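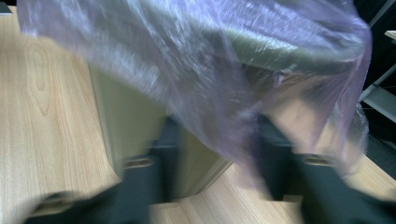 **Why does a two-finger gripper that holds cartons reliably drop thin plastic bags?**

The finger faces wear unevenly, and film is too thin to take up the gap that wear leaves between them. A carton wall or a block bridges the gap and is still clamped. A single layer of film slides out.

# Maintenance of the Hilley Hand-Held Gripper

Student project report, 19 January 2019

## 1. Scope

The report covers inspection, finger replacement and zero adjustment of the Hilley gripper used at the Zinska bench. Design of the gripper is treated in the earlier Riedl report and is not repeated. Camera calibration is included only where finger work disturbs it.

## 2. Condition at start

The gripper had completed 1,191 closing cycles since its last service. The log kept by the previous group showed no finger change in that period. Three faults were recorded on the first inspection:

- The right finger pad was polished smooth over its lower half.
- One of the two carriage screws on the left side had backed out by a full turn.
- The closed position read 0.4 mm on the feeler gauge with the trigger fully pulled. The limit in the Riedl report is 0.1 mm.

The trigger cable was intact. The return spring was left in place.

## 3. Procedure

1. Switch off the logger and disconnect the camera lead at the grip end.
2. Remove the left finger, then the right. Keep the shims with the finger they came from. They are not the same thickness.
3. Clean the carriage rail with a dry cloth. Do not use solvent near the cable guide.
4. Fit the new pads and press them under a flat weight for 60 minutes.
5. Refit the fingers and tighten the carriage screws in two passes.
6. Close the gripper on the 0.1 mm gauge and turn the stop screw until the gauge drags evenly from root to tip.
7. Lock the stop screw and repeat the gauge check.

Step 6 took the longest. Our first attempt set the gap at the tip only, and the root stayed open. The cause was a shim fitted upside down on the right side, with its burr against the carriage. After the burr was filed off, both ends closed together.

## 4. Test

Each test consisted of picking one item from the bench, raising it clear and holding it until the timer sounded. A slip of any length counted as a failure. Before service we ran 100 lifts with film bags and 100 with cartons. The same sets were repeated after service.

| Item | Failures before | Failures after |
|---|---|---|
| Film bag | 37 | 6 |
| Carton | 2 | 1 |

Four of the six remaining bag failures occurred when the film was gripped at the outer edge of the pads. The other two have no cause noted in the log.

Fast lifts were excluded from the table. At high hand speed a bag fills with air and pulls sideways on the pads, and we had no means of measuring that load.

## 5. Camera check

Removing the fingers shifts their position relative to the camera slightly. We compared the finger tips with the stored reference and found the right tip displaced by three pixels. The offset was entered in the Loltell configuration file under `finger_right`. The old value is kept as a comment on the line below it.

## 6. Service interval

Pad wear was measured again after a further 306 cycles. The gap had not changed within the resolution of the gauge, so no wear rate can be given yet. Until one is available we propose a gauge check at the start of each session and a pad inspection in March. Spare pads are in the drawer under the bench, in the bag marked with the shim sizes.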